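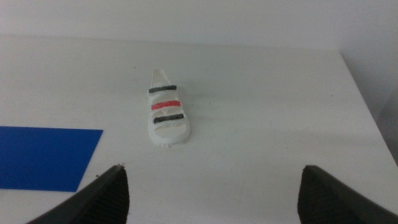
Sandale aufs blaue Feld: So nehmen wir in der Roboter-AG Demonstrationen auf

Die Aufgabe klingt nach Kindergarten. Eine kleine weiße Sandale liegt auf dem Tisch, der rechte Arm soll sie greifen und auf dem blauen Feld ablegen. Wer im Kurs Stutska neu anfängt, schätzt dafür gern einen Nachmittag. Wir sitzen seit Juni daran und haben inzwischen eine Meinung zu Sandalen.

Diese Anleitung ist für alle, die am Donnerstag in der AG eine Schicht an der Fernsteuerung übernehmen. Programmieren muss man dafür nicht können. Geduld wäre schön.

Was ihr braucht

Den Arm mit Greifer und Handgelenkkamera, den Steuerarm (der mit dem Klebeband), den Laptop mit Brivari, die Sandale und das blaue Feld. Brivari ist unser selbst geschriebenes Aufnahmeprogramm und stürzt nur ab, wenn jemand zusieht.

Schritt 1: Tisch einrichten

Das blaue Feld kommt auf die linke Tischseite und muss flach liegen. Die Sandale legt ihr weiter in die Mitte, mit deutlichem Abstand zum Feld. Bei den ersten Aufnahmen zeigt die Ferse zur Wand, später dreht ihr sie von Durchgang zu Durchgang ein Stück weiter. Bitte wirklich drehen. Ein Modell, das nur eine einzige Ausrichtung kennt, greift auch dann noch stur dorthin, wenn die Sandale längst woanders liegt.

Ja, weiße Sandale auf weißem Tisch. Das war ein Beschluss der Gruppe, und er stammt aus einer Zeit großen Selbstvertrauens. Für die Kamera sind vor allem die Riemen zu gebrauchen, schwarz, rot, schwarz. Orientiert euch beim Steuern ebenfalls daran, der Rest des Schuhs ist auf dem Monitor gut getarnt.

Schritt 2: Anfahren

Greifer ganz öffnen, über die Sandale fahren, erst dann absenken. Wer schräg von der Seite kommt, schiebt den Schuh vor sich her wie ein Schneepflug. Die Finger sollen den Schuh quer fassen, auf Höhe des mittleren Riemens. Weiter hinten wird er schmal und dreht sich beim Anheben gern weg.

Schritt 3: Greifen und ablegen

Schließt den Greifer langsam und hört auf, sobald sich der Schuh mitbewegt. Anheben, zum blauen Feld schwenken, absenken, öffnen, senkrecht nach oben wegfahren. Das senkrechte Wegfahren vergessen alle - auch die, die diese Anleitung geschrieben haben.

Fällt die Sandale unterwegs herunter, brecht ihr die Aufnahme mit der Taste F ab. Heldenhafte Rettungsversuche speichern wir in einem eigenen Ordner namens Figueroa. Dort liegen derzeit 158 Stück, und niemand hat sie bisher vermisst.

Schritt 4: Zählen und sortieren

Das Ziel sind 300 brauchbare Durchgänge. Brauchbar heißt: ein Griff, eine Ablage, keine Hand im Bild. Tragt eure Schicht in die Tabelle ein, mit Kürzel und Ausrichtung der Ferse. »Normal« ist keine Ausrichtung.

Schaut euch jede fünfte Aufnahme sofort an. Obsa Woldemariam hat einmal eine komplette Schicht mit abgedeckter Kamera gesteuert, nach Sicht und sehr elegant. Das Modell hätte daraus gelernt, wie man im Dunkeln winkt.

Schritt 5: Blickwinkel prüfen

Fahrt den Arm zwischendurch von der Sandale weg und seht nach, was die Handgelenkkamera dort zeigt. Beide Fingerspitzen gehören unten ins Bild, links und rechts, dazwischen muss der Tisch frei zu sehen sein. Fehlt eine Spitze, hat sich die Halterung verdreht, und ihr zieht die Schraube nach, bevor ihr weiter aufnehmt. Solche Ansichten gehören übrigens auch ins Training: viel Wand, viel Tisch, Blau höchstens als Ecke am Rand. Der Arm soll lernen, von dort aus zurückzufinden, und das lernt er nur, wenn ihr einige Durchgänge auch so weit draußen beginnt.
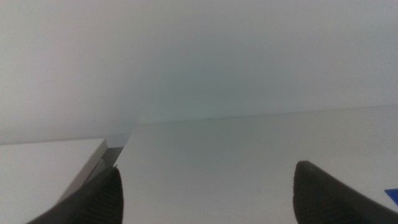

Bereket Tilahun merkt dazu an, dass zu viele solcher Starts auch schaden: In seinem letzten Trainingslauf habe der Arm erst einmal ausgiebig die Wand besichtigt, bevor er sich für den Schuh interessierte. Er empfiehlt, höchstens jeden zehnten Durchgang weit draußen zu beginnen und in der Tabelle ein W dahinter zu setzen. Das haben wir übernommen. Das W steht für »weit«, auch wenn in der AG andere Deutungen kursieren.

Zum Schluss der Schicht

Arm in Parkposition, Brivari beenden, Aufnahmen auf die Platte Destell kopieren. Erst kopieren, dann den Laptop zuklappen. Die Sandale kommt zurück in die Schublade.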